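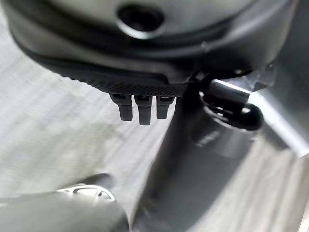

Anastasia Athanasiadis has been teaching arms by remote at Henholm for two years and still talks about the first week. "You think you're just going to drive it. Then you try to pick something up." Notebook open, coffee going cold, she talks fast. On the wrist view everything near the gripper is huge, that big gray housing takes up the top and the tabletop behind it goes pale and streaky. "So you learn to look past the hardware. Shadows help. I use the shadow on the table more than I use the prongs."

New operators get 12 demos on day one, she says. Most get thrown out. Too jerky, or they stop halfway to think. "The robot learns the stopping too. If you hesitate, that goes in the data." Her fix: rehearse it with your own hand first, then sit down at the controls.

The shelf task came next. Carter Lavoie wrote it, she runs it. Cans, boxes, bottles, pick one and put it where it's told.

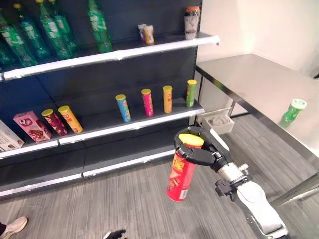 A red snack can in the gripper during the shelf task at Henholm.

Why snack cans? "They're tall and they're light. Squeeze to hard and you dent it, too soft and it swings." She likes to grip high, near the lid. Tomos Griffiths, who shares the shift, goes for the middle. They've argued about it since April. Does it matter to the model? "It matters if we mix them. Pick one way and stay with it for a session."

She doesn't rate hand guiding much for this, moving the arm itself by the joints. Fine for a drawer, she says, less so for a shelf, your own body gets in the way of the cameras. Griffiths disagrees there aswell.

Sessions run 8 people to a rota now, 5 of them trained by her. Next up is restocking from the table. "Cans lying on their side. Those are horrible," she says, and goes back to the controls.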